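Covwood packaging scheme to accept cardboard and glass from January

2021-01-17

Households in Covwood will be able to hand in flattened cardboard, brown paper and glass bottles at a single collection point under a scheme confirmed this week by the town's waste and recycling office.

The new point is at the Salameh Centre, on the site of the former bus depot. It replaces the separate paper and glass banks that stood in the station car park until December, when the car park was closed for resurfacing. Those banks will not return.

The office said the change followed a survey of residents carried out last autumn. Of the 300 households that replied, 108 said they had put cardboard in with general waste at least once in the previous month, most often when their own bin was full. Larger boxes from home deliveries were mentioned more than any other item.

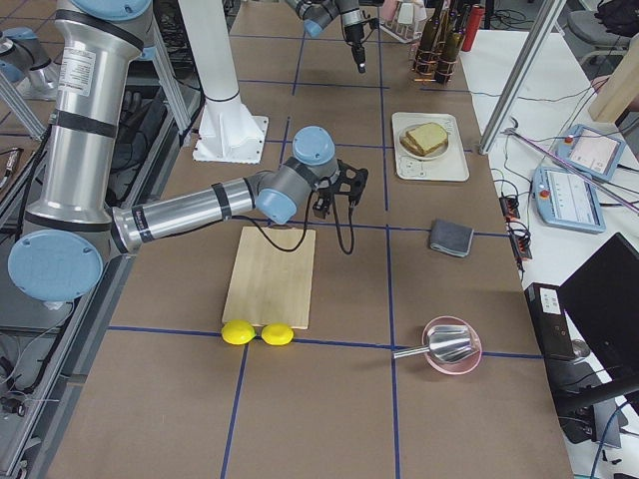
Brown cardboard laid over a worktable and marked out with blue tape.

Under the scheme, cardboard must be clean and folded flat. Small amounts of paper tape may be left in place, but plastic tape, polystyrene and bubble wrap should be removed before the visit. Cardboard that has been painted, waxed or heavily stained with food cannot be taken and should go in the general waste bin at home.

Brown wrapping paper is accepted in the same container as cardboard. Shredded paper is not, as it blows out of the open skips, and residents are asked to keep it for the kerbside collection, tied up in a paper sack.

Jad Matar, head of waste services, said the office had tried to keep the rules short.

"The old banks had four different labels on them and two of those contradicted each other," he said. "We have written one page of guidance, and it will be on the wall by the entrance as well as on our website. If an item is not on the page, please ask before leaving it."

Glass bottles and jars of any colour may be placed together. They should be emptied and rinsed, and corks taken out. Metal screw caps may be left on. Drinking glasses, oven dishes, mirrors and window glass are made differently from bottle glass and will be refused, as will light bulbs, which continue to be collected at the hardware counter in Cimar. 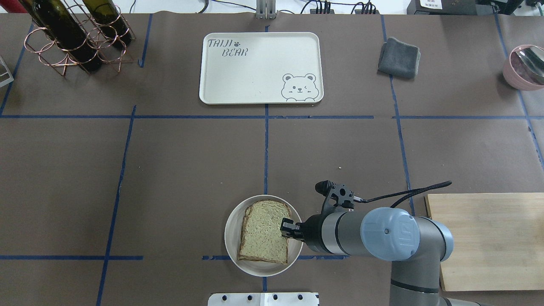 Wine and beer bottles made up the greater part of the glass left at the station banks last year, according to the office, and the weeks after the New Year were the busiest. Extra containers will therefore be kept at the Salameh Centre until the end of the month. Bottles should not be left on the ground beside a full container. Staff can open a further one on request.

Small reusable household goods, including trays, racks, storage tins and crockery, may be left at the exchange shelf inside the main door. Items must be clean and in working order. Anything still on the shelf after 2 weeks will be removed. Electrical goods cannot be accepted on the shelf and must be booked in by telephone.

Cardboard will be baled on site and taken to the Trarkix paper mill under a contract that runs for two years. The office expects to send 200 tonnes in the first year. Glass will go to the regional depot at Cimar, as before.

There is no charge for residents. Businesses may use the centre if they hold a trade permit, which is available from the office on proof of address. Market traders who already hold a permit for the station car park do not need to apply again, but should bring the old permit to be stamped on their first visit.

Visitors are asked to wear a face covering in the building and to keep two metres from others while unloading. Only one member of each household should leave the vehicle unless help is needed with heavy items. Those arriving on foot should use the side gate, where a separate path has been marked.

The centre is open from 8am to 4pm and closes for lunch between noon and 12.45pm. It will not open in high winds. Kerbside collections are unchanged, and residents who cannot travel to the centre may ask for an additional paper sack by contacting the waste and recycling office.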